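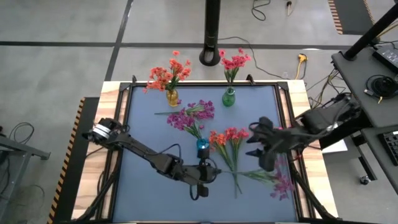

Guides > Household tasks > Flower arranging with two arms

March 3, 2024
By Naheed Rana

Putting stems in a vase remains a hard chore for a machine. The stalk bends, the leaves catch, and the opening is narrow. The procedure below is the one we use at Zoltcombe to score it.

1. Use artificial stems. Real ones change shape during a long run.
2. Lay the stems flat on a matt surface, heads in mixed directions.
3. Assign one arm to the vase and the other to the stems. Do not swap roles within a run.
4. Grip each stalk low, below the leaves. Set the closing force before the first trial.
5. Tilt the stalk upright clear of the table, then lower it into the neck.
6. Release, withdraw straight up and wait. Score a success only if the vase is still standing.

Limit each trial to 300 seconds. Log dropped stems separately from missed insertions.

Of 3,814 attempts in January, 2,217 succeeded. Tipped vases accounted for 166 of the failures. A person does the job without looking twice, so I would not call it ready for the home.

Comments

Thambiah: Does step 4 hold for thicker stalks? Ours slip on the way up.

Naheed Rana: Yes, but raise the force and repeat the baseline.

Dinus: We get more failures on the second stem than the first. The leaves snag.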